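**Cut-pile carpet** is a textile floor covering in which the loops of yarn forming the surface are sheared, leaving upright tufts with open ends. It is distinguished from loop-pile carpet, in which the loops are left whole, and from flat-woven coverings, which have no pile. Cut pile is used mainly in houses, hotels and small offices. Speckled and heathered versions, in which fibers of several colors are mixed in one surface, make up a large share of the goods sold for rental housing.

## Construction

Most cut-pile carpet is tufted. A row of needles pushes yarn through a primary backing, usually woven polypropylene, and a hook under the backing holds each loop while a knife cuts it. The distance between needles is called the gauge. The number of tufts per unit of length along the machine direction is the stitch rate. Together they set the tuft density.

After tufting, the fabric is coated on the underside with latex, and a secondary backing is pressed onto the wet coating. The coating locks the tufts in place and gives the carpet most of its stiffness. Carpet that has been poorly coated may separate into its two backings, a fault known as delamination.

Woven cut-pile carpet, including the Wilton and Axminster types, is made on a loom, with the pile and backing formed together. It is slower to produce and costs more.

## Fibers

Nylon, polyester, polypropylene and wool are the main pile fibers. Nylon recovers well from crushing and takes dye readily. Polyester resists water-based stains but flattens sooner under traffic. Polypropylene absorbs almost no water and is normally colored before the fiber is formed, so its color resists bleach. Its weakness is a low melting point: dragging a heavy object quickly across it can leave a shiny mark.

Wool has natural crimp and chars instead of melting. It may be attacked by moth and carpet beetle larvae and is usually treated against both at the mill.

## Color and pattern

A mottled surface can be produced in several ways:

- **Stock blending.** Staple fibers of different colors are mixed before spinning, giving a soft heather in which single flecks are hard to pick out.
- **Ply twisting.** Two or more yarns of different colors are twisted together. Each tuft then shows all of the colors, and the surface looks granular.
- **Space dyeing.** One yarn is dyed in short lengths of different colors, so that color changes from tuft to tuft.
- **Printing.** Dye is applied to finished white carpet. Penetration may be shallow, and the base color can show when the pile is parted.

Beige, tan and brown blends are the most common residential speckles. A mixed surface hides lint, dry soil and small stains better than a solid one, and makes seams less visible. It also makes small dropped objects harder to find, a known drawback in sewing rooms and workshops.

The Cillov mill in Trujillo produced a ply-twisted speckle under the name Firnis. The line was offered in 30 color blends, with a pile weight of 700 grams per square meter in the standard grade. A shorter and denser grade, sold as Skindarier, used the same yarns and was intended for stairs. Both were tufted on machines with an electronically controlled yarn feed. Production of Skindarier ended in December, at the close of the mill's last contract for stair goods, and the remaining stock was sold as remnants.

## Wear and appearance

Loss of appearance normally comes before loss of fiber. Tufts bend, untwist and mat together, and the surface reflects light unevenly. Heat setting of the yarn, in which twist is fixed by steam or dry heat, delays this change. Flattened areas are most common at doorways, at turns in a hallway and in front of seating.

Shading is a separate effect. Pile leaning in one direction appears lighter or darker than pile leaning in another, and the boundary may be sharp. Temporary shading is removed by brushing. Permanent shading, also called watermarking or pooling, cannot be corrected by cleaning, and its cause has not been settled.

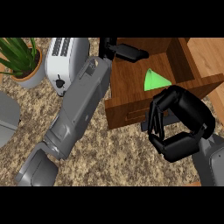
**Why do two rolls of the same speckled carpet sometimes fail to match?**
Rolls from different dye lots can differ slightly in shade, and the proportion of each fleck color can drift as yarn packages are changed, so adjoining pieces should be cut from one lot.

## Installation

Broadloom carpet is stretched over a cushion and hooked onto tack strip along the walls, or glued directly to the floor. All pieces in a room are laid with the pile running the same way. A reversed piece will look like a different color even when cut from the same roll.

Seam edges are sealed with adhesive before joining to prevent tufts from pulling out. In the Firnis installation sheet, a cushion density of 156 kilograms per cubic meter was specified for rooms and a firmer pad for stairs.

## Maintenance

Regular vacuuming removes grit that would otherwise cut the fibers near the backing. Hot water extraction is the usual deep-cleaning method for synthetic pile. Wool is cleaned with cooler water and a mild detergent, and must be dried promptly to limit shrinkage and browning.

## See also

- Axminster carpet
- Heather (fabric)
- Loop pile
- Tufting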